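Nunier Community Help
Home > Rooms and furniture > Tables and desks
Viewed 1,062 times

Where do you keep glasses on a shared table so they don't get scratched or knocked off?

Iulian Cozma
Posted Tuesday, 8.40 am

I wear glasses for reading and take them off for most other things, so they come on and off all day. At home they have a place. The trouble is the big table at work, which six of us use for whatever needs doing: sorting, packing, laying out paperwork, eating lunch if it's raining. Nobody has their own seat.

In the last year I have had one pair knocked on to the floor and stood on, and the pair I wear now has a scratch across the left lens from being put down on something gritty. My optician said the scratch can't be polished out and that new lenses would be £70. I would like to not do that again.

What I've tried so far:

The hard case. It works when I use it, but I'm putting them down twenty times a day and I stop bothering by about ten o'clock. It also gets moved, and then I've got neither the case nor the glasses.

On top of my head. They slide off when I look down, and the nose pads catch in my hair.

A cord round the neck. I don't get on with it. It catches on the edge of the table when I lean over, and the glasses swing into things.

Shirt pocket. Most of what I wear doesn't have one.

I'm thinking of some sort of dish or tray that stays on the table, but I don't know what size or what to line it with, or whether it's better near the edge where I can reach it or further in. The table is a plain white one with a hard, smooth top and everything slides on it. The frames are thin and black, and you'd think they would show up on white, but they go under paper very easily.

Also, a side issue. There are cables on the floor around the table and I've caught my foot twice while reaching for something. If anyone has an answer for that as well I'd be grateful, but the glasses are the main thing.

Comments (2)

Dumisani Nkosi: How deep is the table?
Iulian Cozma: 100 cm, with people on both sides.

2 replies, oldest first

Dwight Turcotte
Posted Tuesday, 12.15 pm

Get a better cord. The cheap ones are too long. If it's swinging into the table then shorten it. I've worn one for years and never lost a pair.

Failing that, get varifocals and leave them on. Costs more but then you don't have the problem.

For the cables, tape.

Comments (3)

Iulian Cozma: Thanks. I did try it shortened, and then I couldn't get the glasses on without pulling the cord over my ears. Varifocals made me feel sick on the stairs, so I gave them back.
Dumisani Nkosi: Be careful which tape. Parcel tape leaves glue on the floor and you'll be scraping it off with a fingernail.
Dwight Turcotte: Gaffer tape, obviously.

Kartini Subramaniam
Posted Tuesday, 7.30 pm

We have the same kind of table at Notau and I had the same argument with myself about where the glasses should go. A tray has worked for us. It took a few goes to get a decent one.

Size. You want a tray only a little longer than the folded glasses. I started with a big one from the kitchen and it was full by the end of the first day: pens, keys, a tape measure, somebody's lip balm. The glasses ended up at the bottom, so I was worse off than before. A small rectangular tray takes one pair and there's no room for anything else. Measure your glasses folded and add a finger's width each way. Check the depth too. If the sides are lower than the frame, a box pushed across the table will ride over the edge of the tray and on to your lenses. If they're very high you end up tipping the tray to get the glasses out.

Shape. I had a round dish for a while and didn't like it. The glasses roll on to their front in a dish with sloping sides, and then the lenses are touching. A flat bottom is better.

Colour. Pick a colour that is different from both the table and the glasses. Black frames in a black tray are hard to find when you haven't got your glasses on, and a white tray on a white table gets bumped. Grey is fine for both.

Lining. Felt is what everyone suggests and I wouldn't have it. It holds grit, you can't see the grit, and it's grit that scratches. If the tray is smooth inside, wipe it out at the end of the day and leave it bare. If you want something soft, fold a lens cloth in the bottom and wash it every week with no fabric softener. Softener leaves a film and your lenses go smeary.

Underneath. Your table top sounds slippery, so this matters more than the lining. Cut a piece of the rubbery mesh that goes under rugs, a bit smaller than the tray, and put it underneath. You don't need to glue it. Lift it now and then to clean under it.

How you put them in. Fold the arms, lenses up, and don't stack a second pair on top. If you're really only putting them down for ten seconds and don't want to fold them, put them upside down with the top of the frame on the tray. That way the lenses don't touch anything. Don't put them face down, even on a cloth.

Where it goes. I would go further in and not near the edge. The edge is where bags get dropped, where elbows are and where people lean. On a table 100 cm deep with people on both sides, about a forearm's length in is right, so that you can reach it without standing up and somebody opposite isn't likely to push things into it. Then keep the tall or heavy things well away from it. If you have flowers on the table put them out at one end. A vase going over is bad enough without your glasses being under it.

The main thing is to leave the tray where it is. If you have to clear the table, move the tray last and put it back first. I put two small bits of masking tape down to mark the corners for the first fortnight, and after that people put it back in the right place without the tape.

Cleaning. Rinse your lenses under the cold tap before wiping them. A dry wipe on your shirt with dust on the lens will do the same damage as a dirty table. You may well find that's where your scratch came from.

On the cables. I'd do the following before taping anything.

Work out which ones are needed. We pulled out four chargers that weren't charging anything.

Put the extension lead against the wall, or under the table between the legs, and not where people's feet go. Ours used to be in the walkway, and white cords on a wooden floor are easy to see when you're looking for them and easy to miss when you're carrying something.

Bundle what is left with hook-and-loop ties. Cable ties you have to cut each time are a nuisance if anything gets moved.

If one has to cross the floor, take it straight across in a rubber cable cover. I bought a 57 cm offcut from Zamfir, the hardware place near us, for very little. Tape is all right for an afternoon. For longer than that it curls up at the edges and then you trip on the tape.

Push chairs in when you get up. Castors go over cords, and over time that will wear through the outer sleeve. If you can see the coloured wires inside, stop using it and bin it.

Papers and bags on the floor are the other half of it. We are not good at this and still have a heap of papers down there most days. Hooks under the table edge would help with the bags but I haven't got round to it.

In the photo: a small grey tray with a thin black-framed pair in it, the flowers off at the right-hand edge, and white cords across the floor.

Comments (5)

Iulian Cozma: This is very useful, thank you. I hadn't thought about the mesh. Does it mark the table?
Kartini Subramaniam: Not so far. I'd check after a week if yours is painted or lacquered, as some rubber can stain.
Sebastian Surdu: Agree about felt. I had a felt-lined valet tray and both lenses were covered in fine scratches in under a year. I used to cut up cement board in the same room, which can't have helped.
Dwight Turcotte: Still think a cord is easier.
Iulian Cozma: I measured mine folded this evening and I've got the lid of an old tin that might do. I'll try it with the mesh and see how it goes.

Photo added by Kartini Subramaniam
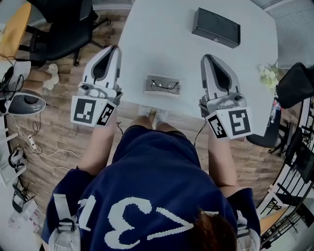 More in Tables and desks

How to get pen off a white table top
Chair castors marking a wooden floor
Best height for a table used standing and sitting
Is it safe to plug one extension lead into another?
Keeping cut flowers going in a warm office

Add a reply
You need to be signed in to reply. Replies are checked before they appear, usually on the same day.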